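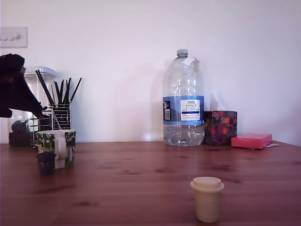

Notas para la charla: comer en casa sin tirar media nevera

Arranque (sin leer, por favor, que luego se me nota)

Buenas tardes a todos, gracias por venir con la que está cayendo. Me presento rápido: llevo el blog de Zorau desde hace ya un tiempo y hasta hace nada era de las que compraban cilantro para usar tres hojas y enterrar el resto en el cajón de las verduras. Preguntar quién tiene ahora mismo un bote de algo abierto al fondo de la nevera. Esperar a las manos. Levantar yo la mía también.

La libreta

Contar lo del cuaderno. En abril me puse a apuntar todo lo que acababa en la basura, con su precio al lado, y menudo disgusto. En un mes, 175 euros. ¡175! Medio se me fue en pan, en ensaladas de bolsa y en esos yogures de oferta que no le gustan a nadie en casa pero que estaban tan baratos... Enseñar la libreta, que la lleve alguien por las filas (y que me la devuelvan, que en Bendville se quedó por ahí y tuve que volver a por ella).

Si hay risas con lo de los yogures, contar también lo del queso azul. Si no, seguir.

El menú de 3 cenas

Esto se lo copié a Henrique Seixas, que dio un taller en Pludgate y salí de allí con media hoja escrita por las dos caras. Él no planifica la semana entera, solo 3 cenas, y lo demás lo deja al aire para sobras, tortilla o lo que apetezca. A mí planificar siete días me duraba hasta el segundo, así que esto me salvó la vida.

Ejemplo que suele funcionar: pollo asado, luego croquetas o arroz con lo que quede, y los huesos al caldo. Decir que el caldo se congela en cubiteras. Siempre hay quien pregunta por el tiempo, yo lo dejo a fuego bajito toda la tarde y me olvido.

Fechas de los envases

Ir despacio aquí, es donde más se lían. «Consumir preferentemente antes de» habla de calidad. «Fecha de caducidad» va de seguridad y con esa no se juega, sobre todo carne y pescado. Repetirlo. La última vez se me acercó un señor al final convencido de que yo había dicho lo contrario.

Beber agua.

El congelador

Etiquetas con cinta de pintor y rotulador. Lo nuevo detrás, lo viejo delante. Confesar lo del táper misterioso que descongelé pensando que era lentejas y era compota.

Cierre

Pedirles que apunten lo que tiran durante una semana, sin cambiar nada más. Recordar que las hojas de Atallah con la lista de la compra están en la mesa de la entrada, y abrir preguntas. Si nadie se anima, empezar yo con la del arroz hervido, que cuántos días aguanta (uno en la nevera, y enfriarlo rápido).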